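4. Mise en place du présentoir à étages et des paniers

4.1 Préparation du sol

Le présentoir Gullness se pose sur un sol plan et dégagé. Prévoir un passage libre de 800 mm devant l'étage inférieur. Les paniers posés au sol ne sont pas comptés dans ce passage.

1. Balayer la zone, puis vérifier l'horizontalité dans les deux sens.
2. Placer l'étage inférieur côté passage.
3. Contrôler les lattes à la main. Remplacer toute latte fendue (voir 7.2).

ATTENTION : ne pas faire glisser le présentoir chargé. Le vider avant tout déplacement, même de 50 mm.

4.2 Garnissage des étages

1. Disposer les légumes-feuilles sous emballage transparent à plat sur les lattes, sans les empiler.
2. Laisser libre le bord des caisses, qui sert de prise.
3. Ne pas dépasser 240 mm de hauteur de produits par étage.

NOTE : les articles factices Hanevden sont plus légers que les produits réels. Ne pas les utiliser pour l'essai de charge décrit en 7.4.

4.3 Remplissage d'un panier

Un panier de courses bleu à parois ajourées est utilisé pour les essais de rangement. Ordre de chargement :

1. Placer d'abord les pièces volumineuses et rigides (potiron).
2. Répartir les petits articles dans les espaces restants.
3. Poser les grappes de raisin en dernier.
4. Rentrer les grappes qui débordent avant de soulever le panier.
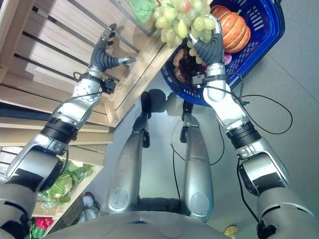
Fig. 4-1. Panier garni d'articles factices ; grappe claire en débord sur le bord supérieur.

Une grappe en débord peut se coincer entre le panier et la caisse voisine. Dans ce cas, écarter le panier avant de reprendre la grappe. Ne jamais tirer sur les grains.

4.4 Transfert des grappes

1. Rapprocher le panier du bord de la caisse.
2. Saisir la grappe par le haut, sans serrer.
3. La maintenir au-dessus du bord en bois pendant tout le transfert.
4. Garder séparées les grappes claires et les grappes foncées. Les références Jakab diffèrent selon la couleur. 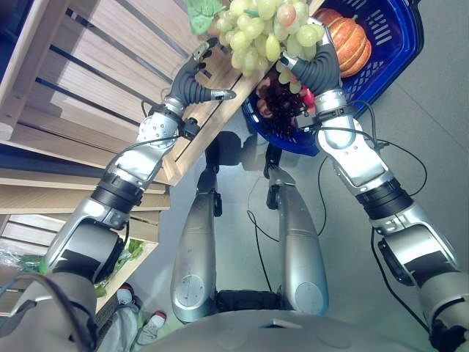

Fig. 4-2. Grappe claire à l'aplomb du présentoir, grappe foncée dans le panier.

NOTE : la fiche de réassort Drumness doit être mise à jour à chaque changement de couleur ou d'emplacement.

4.5 Contrôle du sol

Effectuer ce contrôle après chaque série, et dans tous les cas avant 18 h.

1. Inspecter le sol devant le présentoir et au pied de l'étage inférieur.
2. Ramasser les grains détachés et les morceaux d'emballage.
3. Consigner toute pièce manquante dans le registre. 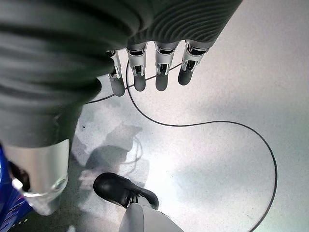
Fig. 4-3. Zone de sol clair, vue rapprochée.

ATTENTION : un grain factice tombé au sol présente un risque de glissade. Interrompre la série jusqu'à son retrait.

Section révisée en février. Rédaction : Torunn Myklebust. Vérification : Eifion Owen.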